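Handhabungstechnik, Begleitblatt zum Besuch bei Troderach (Juni)

Mitschrift und Ergänzungen, ersetzt nicht das Skript Kap. 4. Wer nicht dabei war: bitte komplett lesen, die Übungsaufgabe am Ende baut darauf auf.

Treffpunkt war 8:30 am Werkstor, Sicherheitsunterweisung, dann gleich Halle. Erst Vortrag Firma (kurz), dann Zelle Vamell, nach der Pause Handgreifer-Vorführung. Lackiererei ist ausgefallen, kommt evtl. im Wintersemester nach.

1. Zelle Vamell

Sechsachser, Parallelgreifer elektrisch, Schutzzaun mit einer Tür. Aufgabe: Faltschachteln vom Band auf Palette. Taktzahl laut Vorführung 2179 Teile pro Schicht, Ziel wären 2000 gewesen, also drüber. Gerechnet ohne Umrüsten! Mit Umrüsten sieht es anders aus, genaue Zahl gab es nicht.

Steuerung: Ablauf fest programmiert, Positionen geteacht. Kamera nur zur Lageerkennung auf dem Band, nicht fürs Greifen selbst. Störung 3774 (Greifer meldet "zu", Teil fehlt) kam während der Vorführung einmal, wurde quittiert, lief weiter. Die Nummer bitte merken, kommt in der Übung wieder vor.

Frage aus der Gruppe: warum kein Sauger? Antwort: bei glatten Deckeln ginge das, bei den Schachteln mit Sichtfenster aber nicht zuverlässig, Folie gibt nach. Daher Backen. Siehe Skript, Abschnitt kraftschlüssig / formschlüssig.

2. Handgreifer (System Fullaslow)

Prinzip: Mensch führt den Greifer, Kamera sitzt mit drauf und zeichnet auf. Aus den Aufnahmen lernt später die Steuerung. Kein Teachen von Einzelpunkten mehr. Vorteil: man braucht für die Aufnahmen keinen Roboter. Nachteil: die Hand macht Sachen, die der Arm nachher nicht kann (Reichweite, Singularitäten, Geschwindigkeit am Handgelenk).

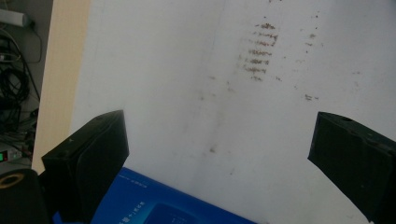
Öffnungsweite vor Anfahrt prüfen, das war der Punkt, auf dem in der Vorführung am meisten herumgeritten wurde. Backen auf, Mitte zwischen den Backen auf Mitte Teil, dann erst runter. Liegt das Teil schräg, muss der Greifer mitdrehen, sonst fasst eine Backe zuerst und schiebt das Teil weg. Die blaue Schachtel liegt z.B. schräg und teils unter der linken Backe, der Spalt selbst ist leer; von da aus einfach zufahren bringt nichts. Also: abheben, versetzen, drehen, neu anfahren. Gilt für Hand und Roboter gleich.

Zur Kamera: sie sieht immer beide Fingerspitzen, damit ist der Bezug Greifer zu Teil in jeder Aufnahme da. Dafür ist alles, was nah am unteren Bildrand liegt, schnell abgeschnitten. Helle Flächen problematisch, Belichtung regelt runter oder die Fläche läuft zu, schwarze Backen verlieren Zeichnung. Bei Troderach wird deshalb mit fester Belichtung gearbeitet. Wert hab ich nicht mitgeschrieben.

Noch zur Aufnahme selbst:
- ruhig anfahren, kein Ruckeln, lieber langsamer
- Anfang und Ende jeder Aufnahme mit offenen Backen
- Fehlgriffe nicht löschen, sondern kennzeichnen (werden getrennt ausgewertet)
- andere Hand aus dem Bild lassen

Selber probieren durften alle, die wollten. Häufigster Fehler: zu früh zu. Zweithäufigster: Greifer verkippt, Backenflächen nicht mehr parallel zur Teilkante, dann nur Linienberührung und das Teil dreht sich beim Anheben raus. Skizze dazu an der Tafel, bitte aus der Vorlesung übernehmen.

3. Vergleich, für die Prüfung relevant

Teachen: genau, wiederholbar, aber bei jeder neuen Schachtelgröße neu. Aufwand steckt im Umrüsten.
Vormachen: viele Aufnahmen nötig, dafür Lagetoleranz besser. Aufwand steckt im Sammlen und Sortieren der Daten.
Mischform (Teixeira-Linie, nur auf Folie gesehen): Anfahrt geteacht, letzter Abschnitt gelernt. Läuft dort noch nicht im Serienbetrieb.

4. Übung

a) Kraftbilanz am Parallelgreifer für eine Faltschachtel, Reibwert und Masse aus Tabelle im Skript. Sicherheitsfaktor selbst wählen und begründen.
b) Ablaufdiagramm für Anfahrt bei schräg liegendem Teil, inkl. Reaktion auf Störung 3774.
c) Halbe Seite: welche der beiden Methoden für häufig wechselnde Schachtelgrößen, welche Daten fehlen euch für die Entscheidung?

Abgabe über die Lernplattform als PDF, Gruppen bis 4 Leute. Namen auf die erste Seite, bitte wirlich alle. Folien von Troderach dürfen nicht weitergegeben werden, liegen nur im Kursordner.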